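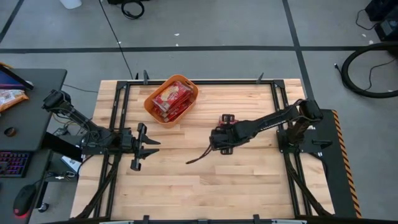 Saturday, February 1, 2020

Came in on a weekend again, and I'd do it again tomorrow if my shoulders would let me! We're still on the snack bags for the Plencombe set. I drive the arms, the bags go in the orange basket or come out of it, I hit save, and off we go to the next one. My target was 86 good runs before going home. I got some 40 done by lunch and ate a very squashed sandwich standing up, feeling pretty smug.

The bags are a pain, though. They slide, they crinkle, and the shiny plastic does funny things under the ceiling lights. I love them for it – a model that only ever sees neat little blocks is going to fall apart the first time it meets a bag of anything.

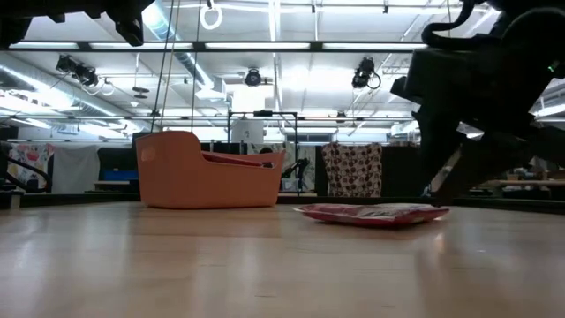

Do I keep the runs where I fumble the grab? I keep the ones where I go back and get it on the second try, and throw out the ones where I give up.

Clarnbridge wants more variety in the start positions, so I spent ages shuffling the basket over a bit and turning it a bit (my notes on this are a mess, must type them up Monday). 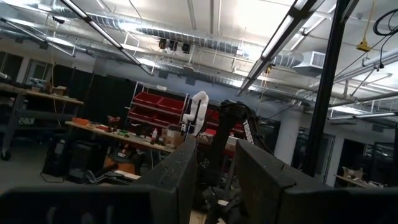

Between the fingers, looking out at the red bins.

I've gotten much better at the slow part, right before the fingers close. Back in November I rushed it every time, and you can feel it in the old data when you play it back, all jerky and nervous. Takagi is still trained on that stuff and it shows, poor thing. 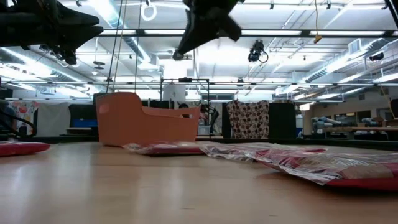
After the break I mixed up the order, far bag first, then near, then whatever I felt like. Two runs got tossed for a dropped save. Trondex batch goes up next week, and I still have to label today's.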